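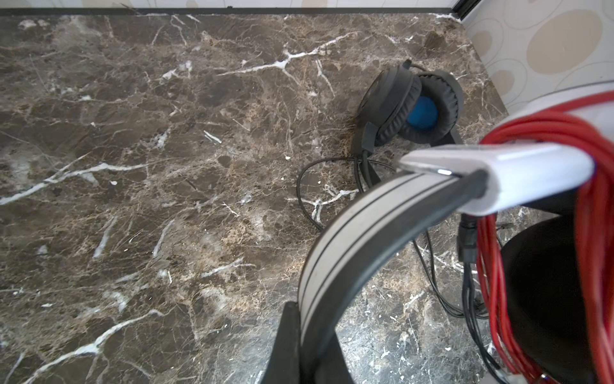 Jelle Maes told me over coffee that veined stone was the worst thing you could hand a vision model, and that I should go see for myself. So I went to Kadalham, where the team trains a policy on headphones and their cables, and wow, the cables! On plain tables it managed 43 grasps in a row. On marble it kept going for the veins. Their fix is almost silly: pull back, look again from the wrist, and only then close the fingers. Misses fell from 31 to 4.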